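Toothpaste, vinegar and bicarb: small cleaning jobs around the house

Posted March 7, 2024 in Household

Most of the cleaning products under our sink are gone now. Some ran out and were not replaced, and a few were given away when we moved to Bornden. What remains is white vinegar, bicarbonate of soda, washing-up liquid, a bottle of surgical spirit and the odd tube of plain toothpaste. The tips below are the ones we still use. Try anything new on a hidden spot first.

Limescale in the kettle

Our water is hard and the kettle furs up quickly. Half fill it with equal parts white vinegar and water, bring it to the boil, switch it off and leave it for an hour. Pour it away, rinse twice, then boil a full kettle of clean water and throw that away too. If flakes are left at the bottom, do it again. Don't scrub the inside with wire wool.

Citric acid works as well and doesn't smell. Two tablespoons to a full kettle. It fizzes up when it goes into hot water, so put it in while the water is cold.

Shower heads

Unscrew the head if it will come off and sit it in a bowl of warm vinegar overnight. If it won't come off, fill a freezer bag with vinegar and hold it over the head with an elastic band. Poke the holes through with a wooden cocktail stick in the morning. Leave vinegar off gold or brass finishes. For those use warm soapy water and a cloth, and dry them after every shower if you can be bothered.

Tea and coffee stains in mugs

China mugs are easy. A teaspoon of bicarb, enough water to make a paste, and rub it round with a damp cloth. Dentures tablets also work: fill the mug with warm water, drop one in and leave it for 20 minutes, then wash the mug properly before using it.

Glass mugs show everything. The brown ring near the rim is the first thing to appear, and then the whole mug takes on a dull look that the dishwasher doesn't shift. Plain white toothpaste is good for this. Squeeze out a piece the size of a pea, put it on a soft damp cloth and work it over the inside in small circles. Pay attention to the place where the handle joins, as it collects grease from fingers. Rinse well, wash in hot soapy water and dry with a clean tea towel.
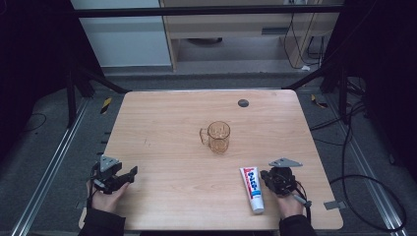
Clear glass mug and a tube of toothpaste.

Use the ordinary paste for this. Gel toothpaste does very little, and the whitening sorts can be gritty enough to leave fine scratches. Don't use either on glass with a painted pattern or a gilt edge. If the cloudiness is still there after two goes, it may be etching from the dishwasher and it won't come out. A vinegar soak will tell you: limescale clears, etching stays.

Other jobs for toothpaste

Water rings on a varnished table. Rub very gently along the grain with a dab on a soft cloth, wipe with a damp cloth, dry and polish. This works on white rings only. Black marks have gone through to the wood and need sanding. Leave waxed or oiled furniture alone, and antiques.

Scuffs on the rubber edges of white trainers. Use an old toothbrush and wipe off before it dries.

Crayon on painted walls. It takes the crayon off but it will also take the sheen off silk paint, so go lightly. On matt emulsion it tends to leave a shiny patch, and I would sooner touch up the paint.

Chrome taps. A smear on a damp cloth, rinse, buff dry.

Smelly hands after onions or garlic. Wash with a little toothpaste in place of soap.

Silver is often on these lists and I have taken it off mine. Toothpaste is too harsh for plate and will wear through it in time. Use a proper silver cloth. The same goes for spectacles and phone screens, where the coating can be damaged.

Burnt pans

Scrape out what you can with a wooden spoon. Cover the bottom with water, add a tablespoon of bicarb, simmer for ten minutes and leave it to go cold. Most of the burnt layer should lift with a spatula. Don't use bicarb on bare aluminium, which it turns dark. For aluminium, simmer water with some rhubarb or a cut-up lemon in it.

Enamel pans should be left to cool fully before any water goes near them.

Drains

Once a month, pour a cup of bicarb down the kitchen sink, follow it with a cup of vinegar, wait 15 minutes and flush with hot water from the tap. This freshens a drain. It won't clear a blocked one. For a blockage put a bucket under the trap, unscrew it and clean it out by hand. Check the rubber washer while it is off and replace it if it has gone flat. They cost very little and any plumbers' merchant will match one if you take the old one along.

Bathroom wastes block with hair. A long plastic barbed strip pulls most of it out. Wear gloves.

Sticky labels

Rawiri Pearce wrote in February to ask how to get the glue off jam jars without soaking them for days. Peel off the paper, then rub cooking oil into what is left and leave it for half an hour. Add a spoonful of bicarb and rub again with your fingers. Wash in hot water with plenty of washing-up liquid. Surgical spirit is quicker on glass, though it will mark some plastics and it should be kept away from the hob.

A hairdryer on a warm setting softens the glue on labels stuck to wood or cardboard. Peel slowly from one corner.

Fridge seals

Black specks in the folds of the door seal are mould. Wash with warm soapy water and an old toothbrush, then wipe with a cloth wrung out in vinegar and dry well. To test whether the seal still grips, shut the door on a slip of paper and pull. If it slides out freely at any point the seal needs attention. Sometimes a seal that has gone stiff can be brought back with warm water and a thin wipe of petroleum jelly.

Chopping boards

Sprinkle a wooden board with coarse salt, rub it with half a lemon, leave for five minutes, scrape and rinse. Stand it on edge to dry so that air gets to both sides. Oil it with food-safe mineral oil when it starts to look pale. Olive oil goes rancid, so keep it for cooking.

Plastic boards can go in the dishwasher. Once the cuts are deep and stained, replace the board.

Stiff drawers and squeaks

Rub a candle stub along the runners of a wooden drawer. For squeaking hinges, lift the pin out, wipe it clean, coat it thinly with petroleum jelly and put it back. Spray oil runs down the door frame and picks up dust. Metal drawer runners usually need nothing more than a vacuum and a wipe, as most of the trouble is crumbs.

What not to mix

Never put bleach with vinegar, or with anything containing ammonia. Both give off dangerous fumes. Don't store homemade mixtures of vinegar and bicarb in a closed bottle, because the gas builds up. Label any spray bottle you refill and write the date on it.

Readers' letters

Aníbal Sánchez asks whether lemon juice can be used in place of vinegar throughout. For kettles and taps, yes, though you need more of it and bottled juice is dearer than vinegar. For the washing machine, stick to the descaler the maker recommends.

A reader in Ackroyd has a marble worktop with dull patches under the soap dish. No vinegar, lemon or toothpaste on marble at all, please. The acid eats the surface and the paste scratches it. Wipe with a soft cloth and a drop of washing-up liquid, dry it, and ask a stone firm about polishing.

Next time: moth traps, airing cupboards and getting candle wax out of carpet.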